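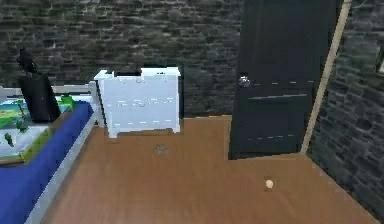
I have been meaning to write about my aunt Elsie's letters ever since we brought them home in July, and now that the evenings are drawing in a little I've run out of excuses. She kept everything, you see. Birthday cards, bus timetables, the order of service from every wedding she ever went to (including two where she didn't much care for the groom), and all of it went into drawers. I've always had a soft spot for a plain white chest of drawers against a dark wall, the sort that stands on short little feet so you can just about get a duster under it, and it was in one rather like that, up on Elsie's landing, that we found the letters from Birness.

For anyone who hasn't had the Birness stories from me already, it's the village where Elsie Hoani spent her first years as a teacher. She was twenty-two and lodging with a Mrs Bolger, who charged extra for hot water and locked the front door at nine sharp. The letters are all to her sister Lorraine, and Lorraine must have given them back at some point, though neither of them ever mentioned it to me. They were tied up in garden string, 60 of them, and the knot was so tight that I sat on the stairs picking at it with a hairgrip until my tea went cold.

What I love is how little happens in them. There's a whole page on a pair of brown shoes she'd had resoled and wasn't happy with. There's a boy called Alby who brought a hedgehog to school in his cap and cried when it had to go back outside. She asks Lorraine again and again for the recipe for their mother's ginger loaf, and as far as I can tell Lorraine never sent it, so either it was a great secret or she was hopeless at getting to the post. I suspect the post.

My friend Khurram Jafri came over to help me put them in order, as Elsie only dated them when she was cross. He has far more patience than I do and a much better eye for handwriting – he worked out that the loopy g's came later, after she'd bought herself a proper fountain pen – and between us we got through 15 in the first afternoon, with a long stop for cheese on toast.

I've started typing them up for the cousins, spelling mistakes and all. It's slow going because I keep stopping to ring someone and read a bit aloud. If any of you have the ginger loaf recipe, do please send it to me. I've tried it twice from guesswork, and the second one was nearly right, only it sank in the middle and wanted more treacle.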